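Robotics and automation > Teaching by demonstration > Cloth and soft items

Arm copies my folding demos but keeps missing the edge of the cloth

Posted by dropstitch_au, 22 Aug 2021

We are teaching a two-arm setup to fold cloths by remote control. I drive the arms, the software records, then we train on the recordings. We have 129 demos so far and the fold is mostly fine once the cloth is held. The trouble is the first grab. In playback the gripper closes short of the fabric or takes a big handful from the middle. Do I need more demos or different ones? We use yellow and orange cloths on a pale table.

Answered by Sodach

Different ones, I'd say. We got to 800 with the same fault still there. What helped:

1. Slow down before the grab. If you swoop in, the wrist camera gets mostly blur.

2. Look at the wrist view and the wide view for each grab before you keep a demo. 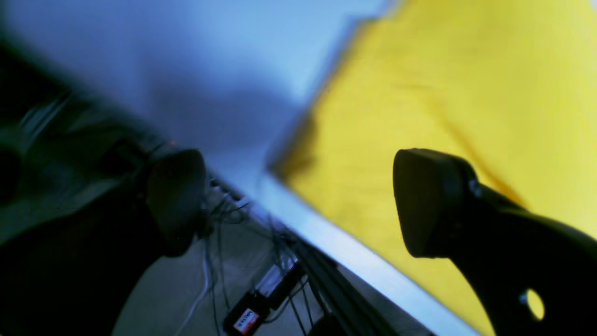
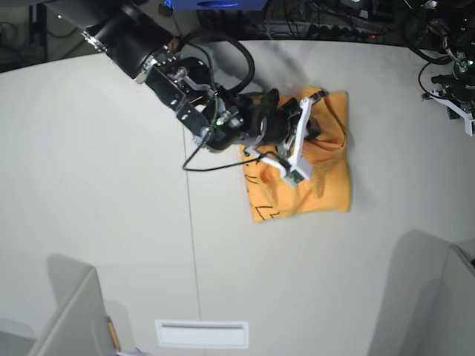

3. Throw out any demo where you bunched the cloth and fixed it later. The arm will learn the bunching too.

4. Move the cloth between demos. Turn it, shift it, start with it a bit crumpled. We did 100 new ones that way and kept the old good ones.

Answered by Karunaratne

Agree with going slower. Also check the delay on your controls – ours was bad enough that I was closing the gripper late every time and didn't notice until I watched the recordings. We changed the Zuvel settings and re-did 18 demos to check.

Answered by bench_lurker

try a darker table

Comments

foldfold: Does the colour of the cloth matter much? We only ever trained on one.

Sodach: It did for us. Mix them from the start.

dropstitch_au: Thanks. Went back through and almost 18 had a messy first grab. Binned them.

Related
Dirico controllers: handles feel stiff
How long should one demo be?
Recording two arms at once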